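The wrist camera that was fine last week

Every few months someone forwards me an article about home robots that will be folding towels by spring. I read them at my desk, usually while I am trying to get a robot that exists only inside a computer to point its camera at a door. I have been looking after the Brelten cell since September, and I thought I would write down what that amounts to, for the three people who keep asking.

Brelten is a simulated arm on a simulated mobile base, and it drives through simulated apartments and is supposed to open things. Ashwin Alva built the first version. I inherited it along with a text file of notes, two of which contradict each other. The physical arm it is meant to match is bolted to a bench in Enirstead, and I have seen it exactly once.

People assume a robot with no bolts needs no maintenance. I assumed it too, a bit. But the thing goes out of adjustment like any other machine, it just does it through files. Somebody updates the physics package and the gripper starts to sink into the handles. Somebody tidies the scene folder and half the apartments come up with the lights pointing at the ceiling. The arm doesn't wear out, the assumptions do, and they don't squeak first.

This time it was the wrist camera. On Tuesday Kusum Srivastava messaged to say that her overnight batch had come back with 1,287 episodes and that the success rate had fallen off a cliff. She wanted to know what I had touched. I had touched nothing, which is what everyone says.

My routine for this is boring. I stop the batch, load one apartment, park the base at a known spot, hold the joints still and save what the camera sees. If you skip the parking step you will spend the morning arguing about whether the view is wrong or the robot is just standing somewhere odd. (I have skipped it. Twice.) Then I compare the mount offset in the config with the one in the drawing from Enirstead. The offset is six values, three for position and three for rotation, and the rotation ones are where it always goes bad.

It was bad there again. The config had the angles in one order and the new loader was reading them in another. With a straight-ahead camera you'd barely notice. Ours is tilted, so swapping the order rolls the view over to one side and sends it off toward the furniture. Lorne Pelletier had approved the loader update after running the test suite, which passed, because the test suite uses a camera with all its angles at zero. I don't blame Lorne. I have some words for the test suite.

The fix was one line. Finding out whether it was really fixed took most of the afternoon, because I no longer believe a picture that merely looks better. I set the arm to 9 poses, worked out by hand where a corner of a cabinet ought to land for each one, and checked. Two were off. Those came down to a second copy of the offset, saved inside the Lebrun apartment file by somebody who wanted it to be convenient. I deleted it. If you keep a setting in two places you have no setting, you have an argument.

Satish Joshi thinks we should buy the Brovado calibration add-on and stop doing this by hand. I sat through the demo. It draws very nice colored arrows. What I couldn't get from the salesman was what it does when the file it trusts is the file that's wrong, and until I hear that I'll keep my pencil. Marek Štefanec's suggestion was cheaper: save a few still views before every long batch and have a person look at them. A person, with eyes, for a minute or so. It's a little embarrassing how much machinery we had in place before anyone proposed that.

So we do that now. I've also put a camera with ugly angles into the test suite, and I've written the angle order in the config in capital letters, where the next owner can ignore it.

Do I think the policy itself is any good, now that the camera is back? Ask me after another overnight run. The numbers before all this looked suspiciously healthy to me, and I'd like to know how many of those opened doors were already half open when the robot got there.

Some views from the apartment, doors and cabinet fronts: 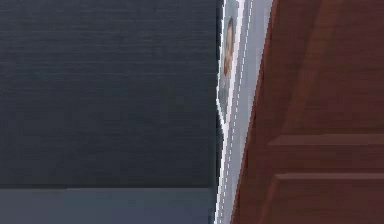
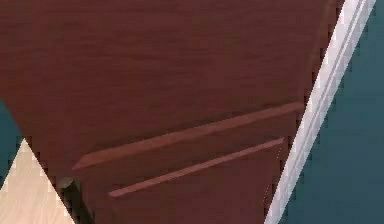
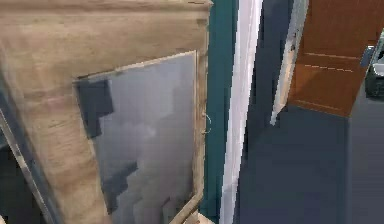 Do you have to recheck the camera mount every time you update the software?

Check it whenever the update touches the loader, the robot model or the scene files. For anything else, a check before the next long batch is enough. Park the base, hold the arm still, and compare a few known points with where the math says they should be. If they don't match, look for a second copy of the offset before you start changing the first one.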